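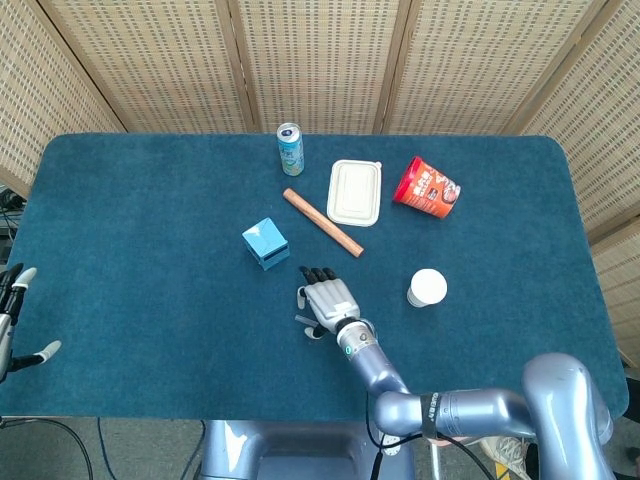

How to test whether a robot can clear your table

Plenty of firms will now show you a film of a robot tidying up. If you are thinking of hiring or buying one for a canteen, a care home or a small workshop, a film doesn't tell you much. A table test does. It takes an afternoon, costs next to nothing and can be run by anyone who can use a stopwatch.

I wrote this up after doing it at Kaderlow, where we wanted to know if a two-armed machine could take over the clearing in our tea room. The short answer is that it can do some of it, slowly.

What you need

- A table the robot can reach across, with a cloth fixed so it doesn't ruck up
- Ordinary rubbish and crockery from your own site
- Two tubs, one for waste and one for things to keep
- A stopwatch, a pen and a ruled sheet
- Someone standing by the stop button the whole time

Step 1. Pick the items

Use what people really leave behind. Drinks cans, paper cups, lidded food containers and small boxes are a fair start. Add one awkward thing, such as a length of dowel, which tends to roll or swing round when it is gripped away from the middle.

Don't wash everything and line it up. Put a cup on its side. Turn a box at an angle. A machine that can only pick up a cup standing upright is no use after a lunch break.

Step 2. Write down what counts as done

Do this before you start or you will argue about it later. We said an item was cleared if it ended up in the right tub, in one piece, with no help. Nudging it with your finger counts as help. So does moving the tub.

Step 3. Time a person first

Ask somebody to clear the table at a normal pace. Reset and do it again. You need this figure, and it is easy to forget once the robot is switched on.

Step 4. Run the robot

Find out who is driving. Some robots are worked from a distance by a person, and some run on their own. Both are worth testing but they are different things to pay for, so put it at the top of the sheet. If the supplier won't say, stop there.

Let it work without talking to it or leaning in. Record each attempt as cleared, dropped, crushed or not tried. Then mix up the items and go again. Change the order every time.

Our trial came to 482 attempts over 5 afternoons. You can manage with fewer, but one good run proves nothing.

Step 5. Look at the failures

Sort them by item. In our case:

Cans were the easiest when upright. Paper cups on their sides were often squashed, as the fingers closed too hard on the rim. Flat containers were slow - the hand has to get under an edge or take hold across the width. The dowel was the worst of the lot.

Step 6. Work out the real cost

Add up the time spent on resets, restarts and fetching things off the floor. That is somebody's working time. When we did this, the robot saved us nothing on clearing. It did better on sorting cans at the end of the day, when speed didn't matter and the room was locked.

So can they do chores yet? A narrow job, with the same few items and no hurry, yes. A whole table after lunch, I would wait. Run the test again in a year and keep your old sheets so you can compare.

Comments (3)

Felicidad Aquino
We did much the same at Borkthorpe but left half an inch of water in the cups. Do that one last and put towels down.

Fitzgerald Pruitt
Did you count it if the item went in the wrong tub?

Consolacion Tagle
@Fitzgerald the rule in step 2 says the right tub, so I would take that as a fail. Would like to see plates tried.

Related guides

Choosing a gripper for light packing work
Folding towels by machine: 2 methods compared
Marking out a safe area round a robot arm
What to ask before a trial hire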